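Bistetlow School Meals Fund
Progress report for the second period
Prepared by Mahnaz Moradi for the Rellach Foundation
September 29, 2002

Dear Mr. Matlala,

Thank you for your letter and for the patience with our first report, which came late. In this one I try to follow the order of headings that you sent me. The accounts are in a separate envelope, so I give only the main points of money at the end.

Meals served

In the period we served 1,828 lunches at the two schools, Bistetlow and Eslow. The Bistetlow kitchen worked on every school day. The Eslow kitchen was closed for nine days in August when the water pump failed, and the children there received bread, cheese and fruit in place of a cooked lunch. We did not include these cold lunches in the number above. If the Foundation prefers that we include them, please tell me and I will send a corrected table.

At the start of the grant we had 40 children on the list. Now there are 60. Most of the new names are from families who moved to Eslow for the packing season, and the head teacher expects that part of them will leave again before winter. For this reason I did not yet ask for a change in the yearly budget.
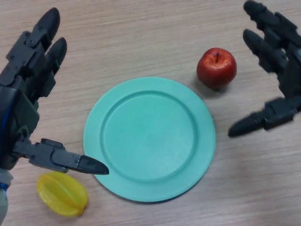
Reading time: 3 minutes

Fruit at lunch

You asked in your letter if the fruit is eaten or only handed out. In the first weeks a lot of apples came back to the kitchen with one bite taken. The cooks began to cut them in quarters, and this helped very much with the younger children. The older ones prefer the whole apple, so they get it whole. Star fruit was offered two times, when the wholesaler had it at a low price. It was popular at Bistetlow. At Eslow many children did not want to try it, and I think we should not buy it again for that school without some lesson or tasting before.

Oranges remain the best choice for price, but they take time to peel and the lunch break at Eslow is short.

Kitchen and equipment

The second-hand oven was installed at Bistetlow and passed the inspection. We also bought 200 plastic plates, and they are shared between the schools. The old enamel ones were chipped and the inspector did not accept them. The serving table at Eslow is still the one borrowed from the church hall, and they want it back in the new year.

The pump is repaired now – but the plumber said to us clearly that it is an old pump and that he cannot promise for it. I have asked for two prices for a new one. Only one has arrived.

Staff

We have three paid cooks, all part-time. One left in August for family reasons and her place was filled after two weeks. All three have finished the food safety course. The certificate of the newest cook has not come by mail yet, and I will send a copy when I have it.

Money

Spending on food is a little under the plan, mainly because of the closed days at Eslow. Spending on repairs is over the plan. I would like to ask for your permission to move the unused part of the food line to the repairs line for this year only. The total of the grant would stay the same.

Next period

We plan to make a winter menu with two soups, to replace the pump, and to ask parents at both schools what they think of the lunches. The form for the parents is ready in two languages.

If your visit is still possible, please come on a day when Eslow is cooking, so that you can see both kitchens.

With respect,
Mahnaz Moradi
Coordinator

Copy to: Xolani Matlala, Rellach Foundation
Enclosed: accounts, menu list, inspection letter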